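Sturdale Folklore Board > Calendar customs > Souling at Sturdale: how old is it?

graltanum
Posted 19:40
I am trying to date the souling custom at Sturdale and would like other opinions before I write it up. The usual claim, repeated in most local pamphlets, is that children went from door to door for soul cakes at the start of November "since the Middle Ages". I can find no support for that. The earliest mention I have is in a parish account book, which records a payment for cakes "for the soulers". The entry is undated, but it sits among others in an early Victorian hand.

The verse is the other piece of evidence. The Sturdale version has a line asking for "an apple, a pear, a plum or a cherry", and that line turns up in souling songs across Cheshire and Shropshire. It tells us the song travelled. It does not tell us when.
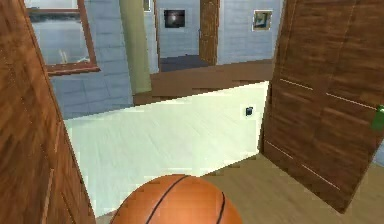 My working view is that the custom came in with farm workers who moved for the hiring season, and that the medieval date was added later by someone who had read a general book on All Souls. I would be glad to hear from anyone with a source I have missed.

vostari
Posted 20:15
I agree about the pamphlets, but I think you are going too far the other way. An account book records spending. If the cakes were baked at home and given away at the door, the parish would have had no reason to write anything down. The entry only shows when the parish began to pay.

Has anyone been through the manor court papers? Begging at doors was sometimes presented as a nuisance, and the clerk might have named the season.

oatcake11
Posted 20:32
My grandmother was from the upper end of Sturdale and called it "soul-caking". She was clear that it was done on the eve, after dark, and that the cakes were flat with caraway in them. No horse and no play, only the song. She had it from her own mother, so that takes it back to late Victorian times at least. I know that is no help with anything earlier.

graltanum
Posted 20:58
Quote from vostari: "The entry only shows when the parish began to pay."

Accepted. I should have said "earliest written mention" and left it there. I have looked at the manor papers as far as they are indexed. There are presentments for begging, none of them tied to a season.

oatcake11, the caraway is useful. The recipe I have from lower Sturdale uses allspice and no caraway. Did she say whether the cakes were marked with a cross?
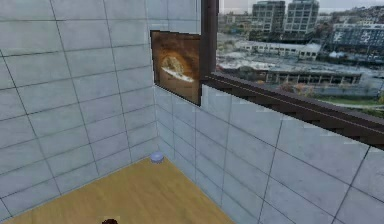 On the song, I have now compared four versions. The two from the lower end share a tune and the closing blessing. The one from the upper end has the same words with the blessing missing, and the fourth is a fragment that could belong to either. If the custom had come in with a single group of workers, I would expect less difference between the two ends of so small a place.

mahasneh
Posted 21:24
Differences like that can appear within two generations. Children drop whatever they find dull, and the blessing is the dull part. I would not use it as evidence of age in either direction.

I also doubt the hiring season theory. Hiring dates were not the same everywhere. In much of the north people moved at Martinmas, which falls on the 11th, after the souling was over. New workers would arrive too late to take part and would have to wait a full year. That does not rule it out, but the theory needs some account of it.

vostari
Posted 21:37
Martinmas on the 11th is the new style date. Old Martinmas was later still, so the gap only gets wider. I am with mahasneh on the hiring. On the blessing I disagree – where it survives, it is usually the oldest part of the text, and its loss at the upper end needs explaining. A chapel congregation that disliked prayers for the dead would do it.

oatcake11
Posted 21:50
Yes to the cross, cut with a knife before baking. And the family were chapel, for what it is worth.

graltanum
Posted 22:11
That is worth a good deal, thank you. I will drop the hiring season from the main text and put it in a note with the Martinmas objection. I will also check the chapel registers against the addresses of the singers, where I have them.
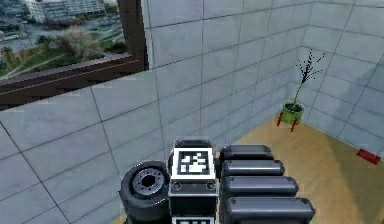 View from the window.

mahasneh
Posted 22:26
Please post the four versions side by side when you can, with the source and collector's date for each. I have a fifth, from a school exercise book, but I want to be sure it is not a copy of one of yours before I type it out.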